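Work & Trade > Textiles and Soft Goods > Shop Floor Chat
Started in March · 14 replies · 2,398 views

Grippers on the finishing benches, what happened at your place?

by hemline_hattie

We make mesh bags and liners at the Clodville unit, and management have brought in grippers for handling the fabric. You hold one in each hand, squeeze, and the fingers close on whatever you're after. The idea is that we do the job with them for a few months and then arms on the Trellberg line take over the boring end of it. I've been on finishing for 10 years and my hands know what to do without me. Now I feel like I'm learning to eat with chopsticks again!

Has anyone else been through this? Did your job change much, or was it a lot of fuss and then back to normal? 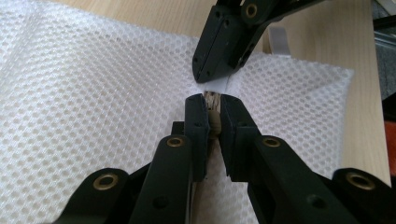 Re: Grippers on the finishing benches

by bobbin_and_sons

White mesh is a pig of a thing to start on, you've got my sympathy. It creases if you so much as look at it, and then you've got little bits to pinch on top of that. We had the same carry-on at Tultier, only with heavier cloth. The first fortnight was miserable and my output went through the floor. After that it got easier, but I never got to like it. What changed for me was the talking. We used to natter all shift, and with those things in your hands you have to concentrate, so the bench went quiet. I miss that more than I expected to.

Re: Grippers on the finishing benches

by nightshift_nell

Going to disagree a bit, sorry bobbin. My wrists were shot before we changed over and they're miles better now the arms do the stacking. I'm on checking and mending instead, same money, and I get to sit down. Nobody was let go on our shift. I know that isn't how it goes everywhere, but I'd not go back if you paid me.

Re: Grippers on the finishing benches

by overlock_ollie99

"Same money" is the bit to watch. Ask what happens to piece rates while you're learning! Ours stayed at 700 a shift and we hadn't a hope of reaching it with the grippers on. It took 2 meetings with the union rep before they put us on a flat rate. Get it in writing before you start, not after.

Re: Grippers on the finishing benches

by hemline_hattie

Oh, that's a good point, thank you. No one has said a word about rates. I'll ask tomorrow (and I'll ask about the chatting as well, bobbin, because ours has gone the same way).

Re: Grippers on the finishing benches

by konstantinidis_fan

Bit gloomy in here. I did my training on the Konstantinidis cutters when they came in and everyone said that would finish us off too. I've had steady work ever since.

Re: Grippers on the finishing benches

by overlock_ollie99

Steady work for you, mate. How many were on your cutting table before, and how many now?

Re: Grippers on the finishing benches

by konstantinidis_fan

Fewer, fair enough. Some moved to packing and some took the money.

Re: Grippers on the finishing benches

by nightshift_nell

Hattie, let us know what they say about the rates. And ask for a stretch break every hour, we got one.

9 people found this thread helpful · Share (3)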